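Zotus Handgreifer-Set Onska
Lesezeit: 4 Minuten
Zuletzt aktualisiert: Mai

Wer einem Roboter das Tischdecken beibringen will, braucht Vorführungen, und zwar viele. Mit dem Onska macht man sie einfach selbst: Griff in die Hand, Finger auf, Finger zu, und die Kamera am Gerät nimmt auf, was später auch der Roboterarm sehen würde. Wir arbeiten seit dem Winter damit und sind ehrlich begeistert, wie schnell man vergisst, dass man ein Werkzeug hält.

Geliefert wird das Set mit zwei Griffen, 4 Paar Wechselfingern, Kabeln und einem kleinen Beutel Schrauben, von denen man am Ende immer eine zu viel hat. Der Preis liegt bei 293 Euro ohne Kamera. Das ist für ein Gerät dieser Klasse sehr fair, zumal die Druckdaten für die Finger dabei sind und man sich Ersatz über Nacht selbst drucken kann.

Unser Lieblingstest ist der Becherstapel. Geriffelte Wände, dazwischen rundliche Ränder, nach unten wird alles schmaler - für parallele Finger eine unangenehme Form, und genau deshalb nehmen wir sie so gern.

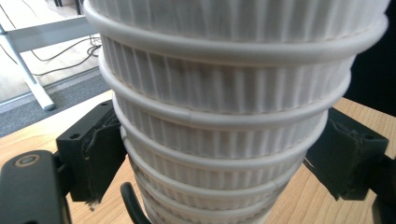
Onska am Becherstapel, beide Finger seitlich angesetzt

Die Kunst liegt im Druck. Zu fest, und die Wände geben nach, zu locker, und der Stapel rutscht durch. Beim Onska fühlt man das direkt im Handgriff, denn die Kraft geht ohne Motor vom Zeigefinger auf die Backen. Libor Doležal, der bei uns die meisten Aufnahmen macht, greift inzwischen so beiläufig zu, dass man seine Durchläufe an der Geschwindigkeit erkennt. Er hat an einem einzigen Samstag mehr brauchbare Sequenzen geschafft als wir anderen in der ganzen Woche davor!

Zu den Polstern: Sie sind Verschleißteile, das muss man wissen. Zotus gibt 2.000 Griffe pro Satz an. Bei glattem Geschirr kommt das hin, an geriffelten Sachen fransen die Kanten früher aus. Für die Funktion ist das lange egal, wir wechseln erst, wenn sich ein Polster vom Träger löst. Zwei Schrauben auf, Finger ab, neuer Finger dran, und nach dem Wechsel bitte einmal die Nullstellung prüfen. Das Handbuch erwähnt diesen Punkt erst ganz hinten.

Teller sind die zweite große Übung. Ein Teller wird am Rand gefasst, links und rechts, und dann frei über dem Tisch gehalten. Wer das zum ersten Mal macht, setzt fast immer zu weit vorn an, und der Teller kippt nach hinten weg. Ein Stück näher zur Mitte, und er bleibt ruhig. 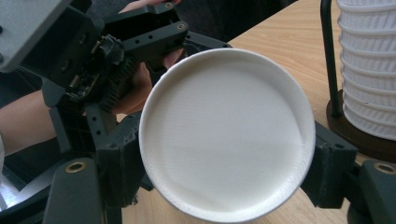
Für solche Abläufe empfehlen wir gedrucktes Übungsgeschirr. Es ist leicht, es verzeiht einen Sturz, und die feinen Schichtlinien geben den Fingern etwas mehr Halt als glasiertes Porzellan. Wer später auf echtes Geschirr umsteigt, sollte ein paar Durchläufe zum Umgewöhnen einplanen. Passende Druckvorlagen gibt es bei Jenden, die Tellergröße lässt sich dort frei skalieren.

Sehr gut gelöst sind die Gewindeeinsätze aus Messing im Gehäuse. Frühere Modelle hatten an dieser Stelle nur Gewinde im Kunststoff, und die waren nach ein paar Umbauten hinüber. Jetzt darf man so oft schrauben, wie man möchte (und man möchte oft, glaubt uns).

Weniger schön ist das Kabel. Es kommt unten aus dem Gehäuse und will am Anfang immer dorthin, wo man gerade greifen möchte. Eine Klemme am Unterarm hilft, der Bhuiyan-Clip passt ohne Nacharbeit. Wir würden uns wünschen, dass er dem Set gleich beiliegt. 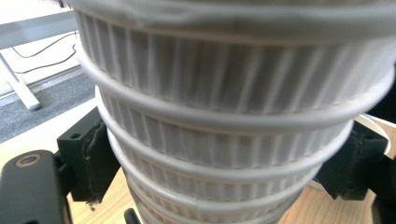

Noch etwas zur Aufstellung. Ein heller Holztisch und Tageslicht von der Seite reichen völlig, eine Studiolampe haben wir nie vermisst. Wichtiger ist Platz zum Ausholen, denn mit zwei Griffen zugleich wird es am schmalen Tisch schnell eng. Für wechselnde Personen an einem Gerät gibt es die Handschlaufe in 4 Größen, die mittleren passen fast allen.

Der Onska ist ab Lager lieferbar, Ersatzpolster und Wechselfinger gibt es auch einzeln. Bei Bestellungen bitte die Schlaufengröße angeben, sonst kommt automatisch die zweitkleinste.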